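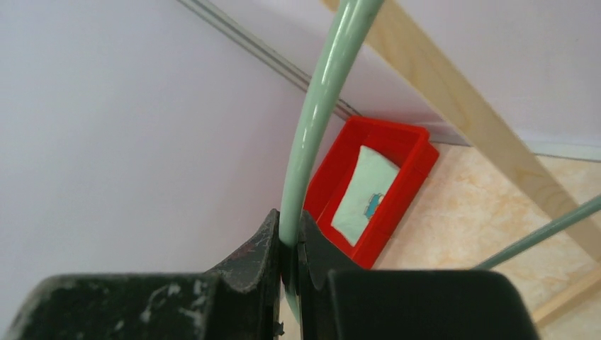

Assunto: Re: [roupa-em-segunda-mao] Entregas de junho e lista de tamanhos

Bom dia a todos,

Respondo só à parte do armazém. A sala da Rua das Minhas fica livre até ao fim de junho, e a renda são 300 euros, já com luz. Os casacos de inverno podem ir para lá, desde que venham em sacos fechados e com o tamanho escrito por fora.

A Kurer faz 2 recolhas por mês. A próxima é a 27 de fevereiro, de manhã. Quem quiser que passem por casa tem de me mandar a morada e o andar na véspera, até às 19 horas.

Calçado não aceitamos por enquanto. Ainda temos caixas da Kara por separar e falta espaço nas prateleiras.

Vendula Skála

Em resposta a Enar, que escreveu:
> Olá. Tenho roupa de criança, dos dois aos seis anos, quase toda de
> algodão. Posso entregar já ou espero por junho? E os casacos,
> ficam onde? No ano passado apanharam humidade na cave e tivemos
> de deitar fora uma parte.

P.S. Enar, a roupa de criança pode vir já.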